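Miltville Simulation Services Review Group
Minutes of the meeting held July 11, 2024

Subject: Tollance simulated kitchen package, supplied by Sesis

The meeting opened with the minutes of the previous meeting, which were accepted with one correction to item 4 (licence period to read "twelve months", and not "twelve weeks"). The renders below were tabled with item 2. 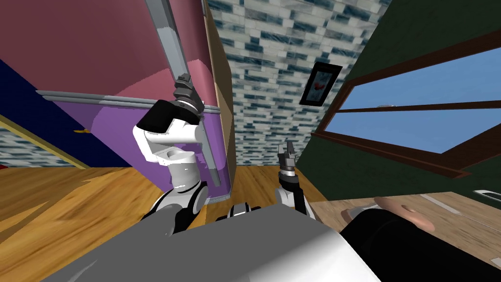
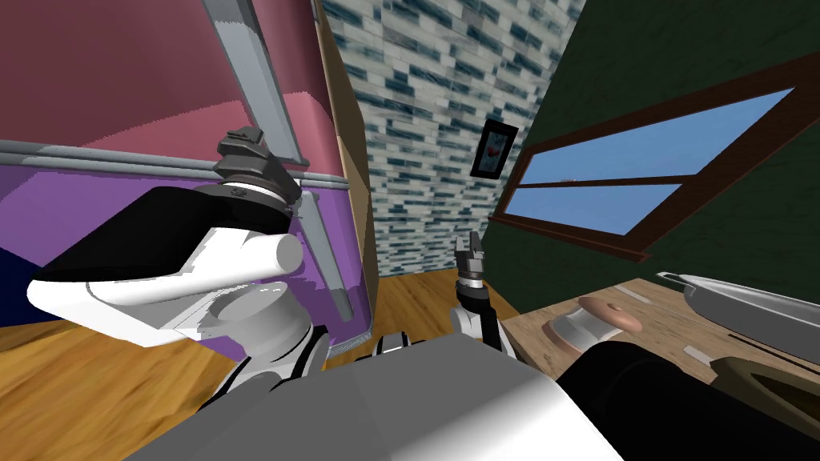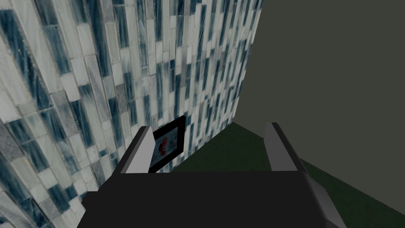
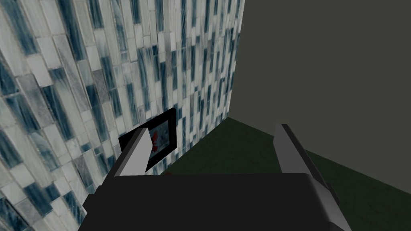

Figure 1. Tollance kitchen package, simulated room. First two renders: both arms in view. Last two: gripper with fingers open, facing the tiled wall.

1. Matters arising

1.1 The trial licence was received from Sesis and installed on both workstations. The second installation needed a newer graphics driver, and this has been added to the set-up notes.

1.2 The Magbanua package, reviewed in the spring, remains available to us until the end of July. It was agreed to keep it installed for comparison until the report is finished.

2. Tollance package: findings to date

2.1 Scope. The package consists of a furnished room, a two-armed robot model, a set of loose objects and a recorder for joint positions and rendered views. The trial covered 370 episodes. Of these, 91 were stopped early by the operator or by the software.

2.2 Causes of early stops. The log gives contact with fixed furniture as the most common cause. The software records that a contact has occurred but does not name the part of the robot involved. Members considered this a serious gap, as the operator must replay the episode to find the fault. Sesis has been asked whether the part name can be written to the log.

2.3 Views. The body view and the gripper view are recorded at the same rate and carry the same time stamp. In the gripper views tabled, the left finger covers part of the framed picture beside it. It was noted that any test relying on a small target should be checked in both kinds of view before the results are used.

2.4 Room orientation. The body views tabled show the room at a steep tilt. One member asked whether the angle is stored with each episode. It is stored, but in a separate file, and the manual does not describe the file format. Action 2.

2.5 Surfaces. The mosaic wall was judged satisfactory. Tile edges stay clear close to the gripper and become crowded towards the corner. The plain wall and green floor in the gripper views have very little texture, and it was suggested that this may make them poor surfaces for position tracking. No test has been run on this point. Action 3.

2.6 Objects. The counter in the second render carries a round object with a pinkish top and a silver tray or pan. The object list supplied with the package uses code numbers only. A list in plain words is needed before new operators can be given written tasks.

2.7 Gripper model. Finger opening and closing can be set separately for each arm. The closing force has three fixed settings. Two members would prefer a continuous value, and the Magbanua package offers this. The difference was not thought large enough to decide the matter.

2.8 Figure in the room. The first render includes a person lying close to the robot's body. The meeting asked how contact between the robot and a human figure is treated in the log and whether it is reported apart from contact with furniture. The manual is silent. The question is to go to Sesis in writing.

3. Cost and terms

3.1 Sesis has quoted 2,000 per year for the licence, to include updates and support by email. Telephone support is extra and was not considered necessary.

3.2 Additional rooms are sold singly. There are 19 in the current catalogue. It was agreed that none should be bought until the orientation file has been explained.

3.3 The terms allow rendered views to be used in internal reports. Use in published papers requires notice to the supplier. The meeting found this acceptable.

4. Decision

4.1 The decision to purchase was deferred to the next meeting. The majority view was in favour, subject to replies on 2.2, 2.4 and 2.8. One member asked that a preference for the Magbanua package be recorded, on the grounds of its clearer manual.

5. Actions

Action 1. Write to Sesis on contact logging, covering both part names and human figures. Software lead.
Action 2. Obtain the format of the orientation file. Software lead.
Action 3. Run a short tracking test against the mosaic wall and the plain wall, using gripper views only. Test team.
Action 4. Prepare an object list in plain words. Test team.
Action 5. Confirm whether the quoted price includes tax. Purchasing.

6. Any other business

6.1 The trial recordings now take up most of the shared drive. Episodes stopped early are to be kept until Action 1 is closed and may then be deleted.

Next meeting: date to be circulated when the supplier has replied.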